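Search this notebook Go

19 May 2020

Sourdough again! Fed the Windia starter at 7 and it had doubled by lunch, which is faster than anything I got in January. Pao-chu thinks it's the rye, I think it's just the warmer kitchen — we'll see. Final dough came to 1,070 g, a bit stickier than I like. 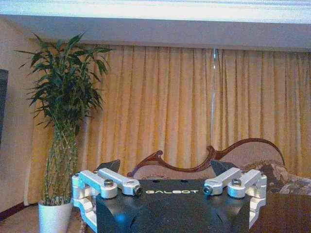

Black body, pale metal linkages on both sides.

Shaped two loaves and left them in the fridge for 17 hours. Glória wants less salt next time (she always does). Ask Nathalie where she gets her flour, and buy more rice flour for the baskets.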